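ERKBERG, Wednesday, January 15, 2025 - Kartha, the small bedding shop on Mill Row, is starting a summer sleep range, and I've been told a press release is the way to let people know. I've never written one before, so you're getting it in my own words. My name is Sudheer Pillai, I own the shop, and I've been selling sheets, pillows and blankets in this town for 10 years.

Yes, I know it's January. I've got two jumpers on as I type this and the radiator under the till is making its usual clanking noise. But the people who make the things I want to sell need their orders now if I'm to have them on the shelves in May, and last year I left it too late and spent the hottest fortnight of the summer saying sorry to customers. So we're starting early!

The range is called Zoledov. It's a name my daughter made up when she was little for the place you go when you're asleep, and it has hung about in our family ever since. It covers everything you'd want for a bed in hot weather: thin cotton sheets, light covers, cool mats to lie on, pillowcases in a looser weave, and a sort of half-weight blanket for those nights when you start off boiling and wake up at four wanting something over your feet.

Where did it come from? Mostly from people coming in and complaining. Every warm spell, the same conversation at the counter. They've bought a fan, they've opened every window in the house, they've tried putting a pillowcase in the freezer (it works for about as long as it takes to brush your teeth) and they still can't drop off. Then I ask what's on the bed and it's the same thick duvet they had on at Christmas, and under that a mattress protector with a plastic backing, which is a bit like trying to sleep on a shower curtain.

So last summer I put a sheet of paper by the till and asked customers to write down what they sleep on and under in July, and what they hate about it. I thought I'd get a handful. I got 283 replies, some of them running over on to the back, and one in green ink that was mostly about a neighbour's dog. I read them all in the evenings, with my wife reading the best ones out loud, and a lot of what's in Zoledov came straight off those sheets.

The biggest moan by far was about covers. People don't like sleeping under nothing, even when it's baking. They want a bit of weight. The light cover we've settled on is two layers of soft cotton stitched together in wide squares, and I've slept under samples of it since September. It goes in the machine at 40 and dries on a line in an afternoon. 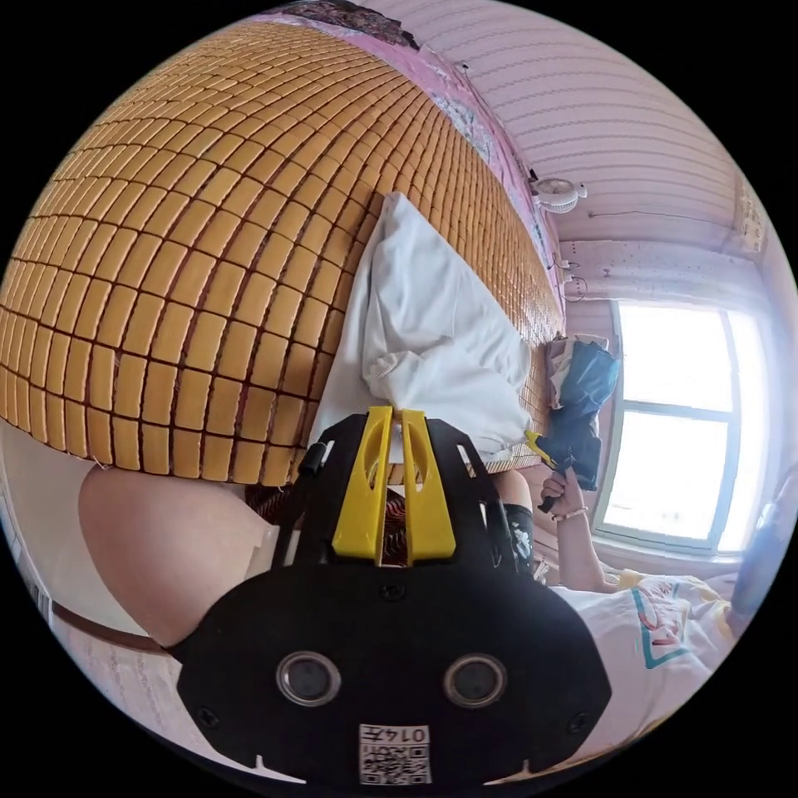 Next on the list was pillows. We talk about mattresses all day long in this trade and hardly ever about the thing your face is on. A lot of you wrote that you turn the pillow over three or four times a night looking for the cool side, and I do the same. The new pillowcases are a plain open weave with an envelope end, no buttons to lie on, and I've asked for them to be cut a touch bigger than usual so that air can move about inside. They come in white, a pale grey and a yellow that my wife says is mustard and I say is custard.

Then there are the mats. I grew up in a house where a mat came out for the hot months and went away again when the weather turned, and it was just part of the year, like the mangoes. Over here I've had to explain them a fair bit! You lay one over the bottom sheet, or straight on the mattress if you like it firmer, and you lie on it in whatever you normally sleep in. It feels odd for a night or two. I'd say give it three before you make up your mind. Wipe it down with a damp cloth, let it air properly, and store it somewhere dry over the winter. Please don't put it in the washing machine. I've seen what happens.

I'm having the sewn pieces made by Zuvance, a workshop on the other side of the river that does curtains and cushions for most of the year and goes a bit quiet in spring, so it suits us both. They've been very patient with me. The first light cover they made up was lovely but far too short (my feet stuck out) and the second had a seam down the middle that you could feel through your pyjamas. The third one was right, and that's the one we're going with. Our first order is for 1,673 pieces across the whole range, which sounds an odd number, and it is, but it's what you get when you add up what I can afford of each thing and then sneak in a few extra pillowcases.

Prices, as I know you'll want them. Pillowcases will be the cheapest thing in the range and the light covers start at £35 for a single. I'm still working out doubles and kings, and I won't put a figure down here that I might have to go back on. Mats will vary by size. If you've got an old bed in a funny size, come and talk to me, and bring the measurements with you. In centimetres or inches, I don't mind, but do write down which one it is.

A few people have asked whether I'm going to stop selling the warm stuff. No, of course not. The winter quilts are staying exactly where they are, on the left as you come in, and there's still a good choice of flannelette at the back in case this cold snap carries on. I'm clearing one wall for Zoledov, the one where the bath mats used to be. The bath mats are going upstairs, and I'm sorry to anyone who struggles with the stairs. Just shout and I'll bring some down for you.

The range goes on sale in the shop in May. Before that I'd like people to have a feel of things, so from the middle of next month there'll be a made-up single bed in the window end of the shop with the light cover, the pillowcases and one of the mats on it. You're welcome to lie down. Shoes off, please, and children can have a go too as long as somebody's holding the ice lolly.

If you want something put aside, you can leave your name at the till and I'll ring you when the delivery's in. There's no deposit, and if you change your mind you only have to tell me. I won't be selling the range online to begin with. I did try a website for the towels a while back and spent more time at the post office than in the shop.

For anyone from the papers or the local radio who'd like to know more, I'm in the shop every day apart from Sundays and you can find me behind the counter or up a ladder. Mornings are best, before the school run. I'm happy to talk about hot nights, cotton, mats or how to fold a fitted sheet, which I can do, and I'll show you if you bring one in.

Issued by Sudheer Pillai, Kartha, Mill Row, Erkberg. The shop is open Monday to Saturday, nine until half past five, and closes for lunch when I'm on my own.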